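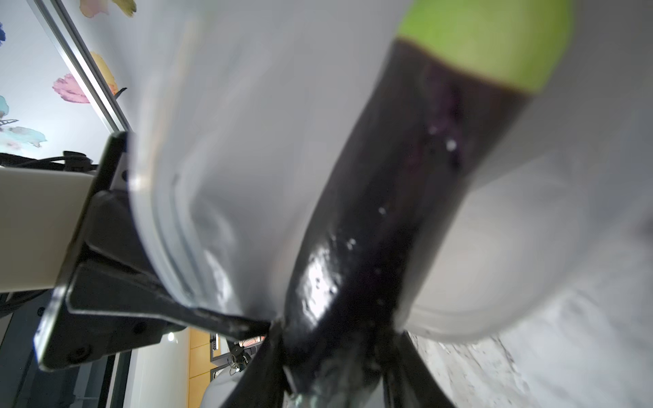 Bretwood, September 18, 2026

4. Rest stops and the length of the riding day

In this section we look at how riders on long motorcycle tours decide when to stop. Earlier work on this question mostly used the total distance of a day. We think this measure is too simple. A rider who crosses the hills between Fendley and Morelli in the rain may cover a short distance and still be more tired than a rider who stays on the flat coast road all day.

Our material is the set of riding diaries presented in Section 3. For the present analysis we kept 356 diary days. A day was kept when the rider had written down the time of departure, the time of arrival and every stop where the engine was switched off. Fuel stops were included, but waiting at a traffic light or at a ferry ramp with the engine running was not. All the riders had planned tours of over 4,000 km, and all of them traveled alone or with one other motorcycle.

The first observation concerns the morning. Most riders did not stop at all before their first fuel need, even when they had promised themselves in the diary to do so. The size of the tank therefore had a strong influence on the first rest. Riders with a small tank, who could go only 200 km before filling up, often complained about this in the first week of the tour. Later in the same diaries the complaints become less frequent, and several of these riders began to use the fuel stop as a fixed break for food and stretching.

The second observation concerns the afternoon, when the stops become shorter and are placed closer together. We understood this at first as a sign of tiredness.

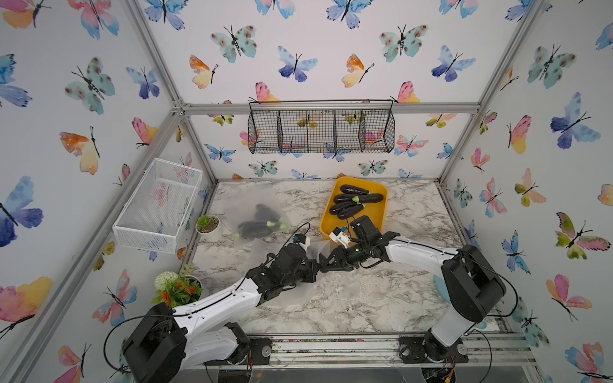 Soon-im Koo has pointed out to us that short afternoon stops can also come from the search for a place to sleep, as many riders pull over to read a map or to make a phone call, and that a diary seldom separates the two. We accept this remark. We read again the diaries from June, when the campsites near Plerby were full, and we found many stops of this kind. They are now marked as "search stops" and are left out when we compare the morning with the afternoon. The difference is smaller after this correction, but it does not disappear.

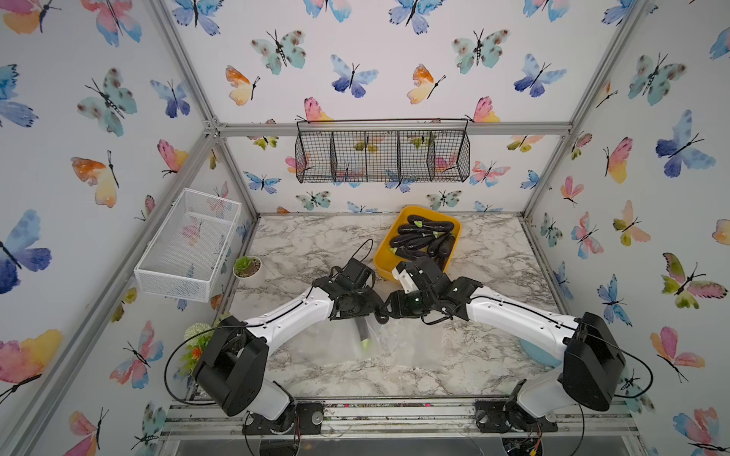
Figure 2. Two robot arms over a marble-patterned tabletop, with butterfly wallpaper on the walls.

It remains difficult to say how much of the pattern depends on the road. Riders who went from Morelli to Fendley met the hills at the end of the day, and those in the other direction met them at the beginning. Both groups wrote about sore wrists and cold hands, but only the first group wrote often about missed turns. The weather notes are not complete enough to be used for these days, and for this reason we treat the two directions separately in Section 5.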